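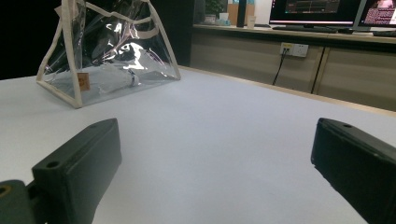 The gripper and a clear tote bag on the white table at Skillden.

Chantelle Chauke has packed sports goods at Skillden for 14 years, and when I ask how Monday mornings have changed she laughs and puts the kettle on first. "I used to go home with my wrists aching," she says. "Now I spend half my day showing the thing how I pick something up, over and over, and do you know, I rather like it!"

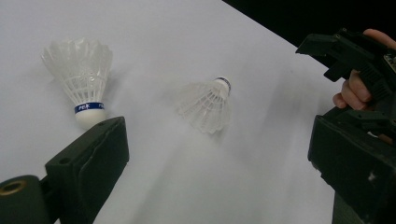
Shuttlecocks, she tells me, are the fiddly ones. "Squeeze the skirt and you've spoilt it, so you go for the base, gently, like an egg." Her supervisor, Lizelle Mabaso, admits that a few of the six packers were worried to begin with (she was too, a little). Their hours have stayed the same, but the talk at tea is different. "They ask me what comes next," Lizelle says, "and I tell them what I know, even when it's only that we're trying bags in March."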